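Skistine Cushion Tidy: data card and tooling notes

Maintainer: Jozef Dewulf
Last revised: 12 May 2024

Skistine Cushion Tidy is a set of teleoperated humanoid episodes with synchronised head and wrist video, joint states and hand commands. The task is to pick up throw cushions from the floor and put them back on a sofa. It ships with the Nerari loader and a small set of scripts for alignment and filtering.

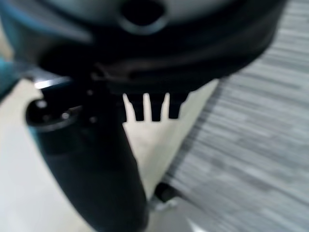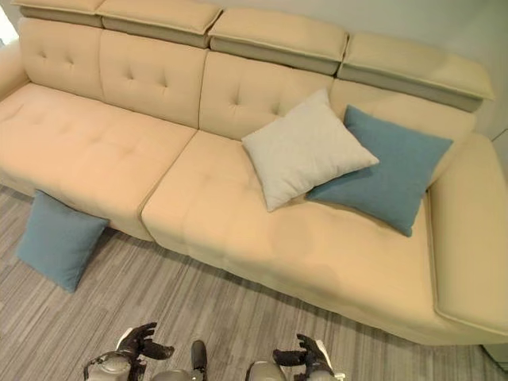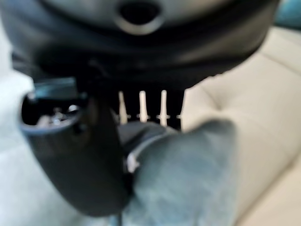
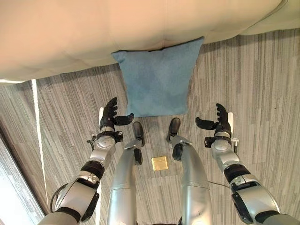 Sample views from one session. First and third: wrist cameras. Second and fourth: head camera.

Contents

The release holds 300 episodes, split by session so that no session appears in both train and test. The test split is 54 episodes. Another 36 are flagged partial, meaning the operator ended the recording before the last cushion was placed. Partial episodes are in the train split only, and the loader skips them unless include_partial is set.

Each episode directory contains:

head.mp4 - colour video, head camera
wrist_left.mp4, wrist_right.mp4 - colour video, wrist cameras
state.parquet - joint positions, joint velocities, base orientation
action.parquet - commanded arm and hand targets
meta.json - session key, split, flags, free-text instruction

Installation

Unpack the archive and run pip install -e . from the top directory. The loader needs a working ffmpeg on the path. Set NERARI_ROOT to the unpacked data directory, or pass root= to the constructor.

Time alignment

All streams are stamped on the robot computer. Video and state do not share a clock edge, so the loader resamples state to the head camera by linear interpolation. Hand targets are held at the last value and never interpolated. If you train a policy at a different rate, resample from the raw parquet files; going through the loader twice smears the grasp onset.

Wrist streams can drop frames. Missing frames are left as gaps in the timestamp index, and nearest_frame() returns the previous one with a stale flag.

Known issues

Wrist views are often blurred and much of the view is taken up by the hardware itself. We mask the fixed part with wrist_mask.png before computing features. The mask is drawn by hand for each camera and will be off by a few pixels in sessions recorded before January, when the mounts were changed.

The cushion segmenter (Drakanov weights, included) was tuned on head views. It does well on teal cushions against grey carpet and poorly on pale cushions against a cream sofa, where the edges tend to merge with the upholstery. Check the overlays before you use the masks as labels.

Head pitch is recorded but not calibrated across sessions. Do not use it to project pixels to the floor plane without running fit_pitch.py first - the default value is only a starting guess.

Baseline

A behaviour cloning baseline is in baselines/hattori. It takes the head image, both wrist images and the current joint state, and predicts a short chunk of arm and hand targets. Config files are provided with and without the wrist inputs. Expect nearly 139 GB of disk for the cached features at full resolution; set cache: false to decode on the fly.

Evaluation code replays logged observations and reports error on the predicted targets. It does not measure task success, and the numbers should not be quoted as such.

Changes

Renamed the gripper column to hand in all action files
Fixed an off-by-one in chunk padding at the end of an episode
Moved session keys out of file names and into meta.json

Report problems through the tracker, with the episode key and the loader version.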